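A day at the Plamar tableware works, Skinholm

Home » Visits » Factories

Plamar opens its works to the public in February, and I went up on the early bus from Tveit. The ride takes a while and the last stretch follows the water. Entry is free but you have to book, and groups are kept to 14 people. You get a hairnet, a pair of overshoes and a visitor sticker at the gate, and bags go in a locker.

The firm makes plain household things: plates, bowls, trays, jugs and storage tubs. Most of it goes to schools, canteens and hospitals. It also makes a range called Ustar for the home, which is the one people come to buy in the shop at the end.

The moulding hall

The tour starts in the loudest part of the building. Ear defenders are handed out at the door and the guide talks through a small headset. Plastic pellets come in by lorry and are stored in silos outside, then sucked through pipes to the presses. There are 20 presses in the hall. The larger ones make storage tubs and the smaller ones make cups and lids.

We stood behind a yellow line and watched a press making jugs. The mould closes, there is a pause, and it opens again. The guide passed round a reject with a short spout so we could see what happens when the mould doesn't fill. Rejects are ground up and used again, except for the white, which shows every speck.

Changing a mould takes a crew of two and most of a morning, so they run one colour and shape for as long as they can. Colours go from light to dark through the week to save on cleaning.

Trimming and checking

The next room is much quieter. Edges are trimmed here and a few pieces from every batch are pulled out for checks on weight, thickness and how flat they sit. A tray that rocks on the table is sent back. We were allowed to feel the edges of a trimmed piece and an untrimmed one, and the difference is greater than I expected.

Light green is the colour for the school trays this year. Last year it was a pale yellow, and there was still a stack of those by the wall waiting for a late order.

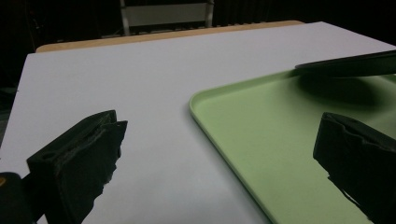
The shop and canteen

The shop is by the car park and sells seconds at a good discount. I bought 4 Ustar bowls and a lidded tub. Most of the faults are in the colour and you would have to look for them. Cards only.

The canteen does soup, rolls and a hot dish until two o'clock. I had the fish soup. It comes on the firm's own trays and you clear your own table.

Getting there and practical points

The tour lasts an hour and a half and there is a lot of standing. Children under six are not let into the moulding hall, though they can wait in the canteen with an adult. Floors are level all the way round and there is a lift to the toilets. Photos are fine except in the tool store.

The bus back to Tveit leaves from the stop opposite the gate. I had a long wait after the canteen shut, so check the times before you go.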